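My mother-in-law's birthday is in November, and every year I tell myself I will not learn a board game for it. This year I learned a board game for it.

The game is called Pusik. It came in a box the size of a toilet lid, with a rule book of 50 pages, 9 of which are about how to decide who goes first. (Youngest player, unless the youngest player owns a boat.) My husband read the rules out loud in the voice he uses for airline safety cards. By the time he got to the part about trading, two people had gone to check on the cake, and the cake was store-bought.

I should say I come from a card family. We played one game, my grandmother cheated at it, and we all went to bed. There were no tokens. When I married in, I found out that these people own a shelf, and that the shelf has a system. Awuor, my sister-in-law, can tell you what year each game came into the house and who sulked. My own entry reads "Gernimer, second round, left to walk the dog."

They did not have a dog then.

Pusik is a farming game, more or less. You plant things, you sell things, a drought card comes and you lose the things. I lost my things early. After that I was what the rule book calls a "tenant," a role with no turns and one duty, which is to hold the bank.

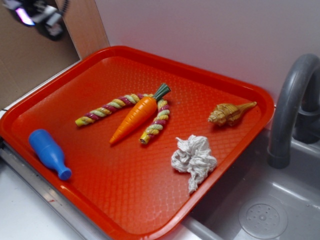

Posted by Radwa Badawi
November 2023
Filed under: Family, Games I Lost

Holding the bank is a fine job. You get to say "are you sure?" every time somebody wants change. I said it to my mother-in-law four times and she stopped making eye contact. She won anyway, with a carrot monopoly she had been building since before the snacks, and asked if we could play again with the advanced rules.

The advanced rules are in a separate book. Awuor has already ordered the expansion.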